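Equipment planning coordinator wanted, part time, Farnmont

I run purchasing for a small robotics group at Farnmont, and I've finally gotten the okay to hire somebody to help me do it properly. If you like spreadsheets, vendor calls and arguing (nicely!) about lead times, please keep reading.

Most of what we do right now happens in simulation. We put grippers and whole robots into made-up rooms with shelves, tables, sliding panels and tight corners, and we try to learn from that what's worth paying real money for. My headache is the step after. We've got a budget cycle that opens in October, three groups who all want hardware, and a wish list that I've been keeping in a file called "stuff." I'm not proud of the file.

Your first job would be taking that list apart. It has 53 lines on it at the moment, and they go from a two-arm platform down to spare fingertips. Some of them are duplicates under different names, and a few I can't identify anymore. I need to know what each one costs, what it costs to keep running, and what has to be bought along with it (mounts, cables, power, the crate it ships back in when it breaks).

Gripper fingers are a good place to see how this goes. Flat two-finger sets are cheap next to an arm, so people forget to budget for them, and then we're stuck in the middle of a project waiting on parts.
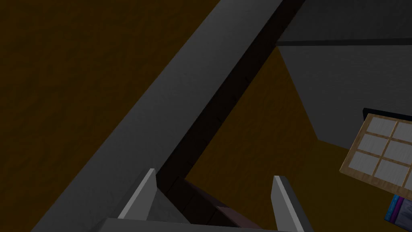 One of the engineers read a draft of this ad and told me that I should be pricing the spare fingers first and the arm last, because a delayed arm can be planned around and a missing finger stops everybody on the same afternoon. Fair enough! I've moved fingers to the top of the list, and whoever gets this job can tell me if that was smart.

The bigger decision is one arm or two. We have a quote from Tekico and another on the way from Hájek, and they're laid out so differently that I can't compare them. One bundles service and training, the other charges for both by the hour. I'd like you to rebuild them side by side and then sit in when we talk about it. We also need a floor plan for whatever we pick, with room to reach past furniture and open a door without clipping anything.
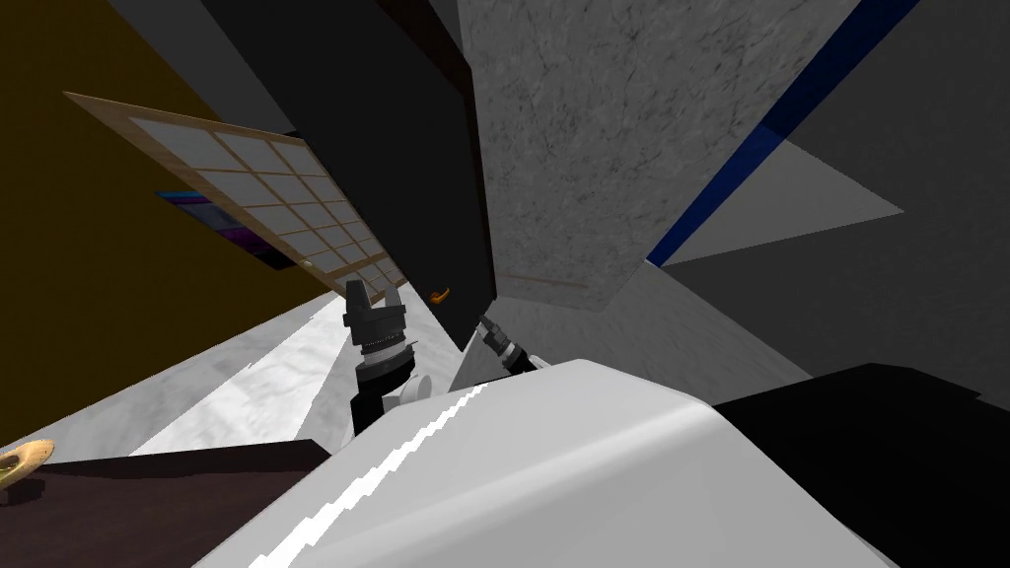
Two arms also means twice the maintenance plan, more floor space and a longer wait, so I want those numbers on paper before I go ask for the money.

What I'm hoping you bring: a couple of years buying or scheduling equipment of any kind (lab, kitchen, theater, I don't care), comfort with spreadsheets, and the nerve to call a vendor back when the answer was vague. You don't need to know robots. I'll teach you that part, and I talk a lot — ask anyone on the floor.

The job is 600 hours over the year, mornings mostly, with a heavier stretch before the budget goes in. Up to 200 of those hours can be done from home. The desk is in our Pornwood building, second floor, next to the good coffee machine.

To apply, send a resume and one page on something you bought for work that turned out to be a mistake, and how you dealt with it. Send both to the Farnmont hiring desk with "equipment planning" in the subject line. I read them all myself, usually before 9 a.m., and I'll write back either way.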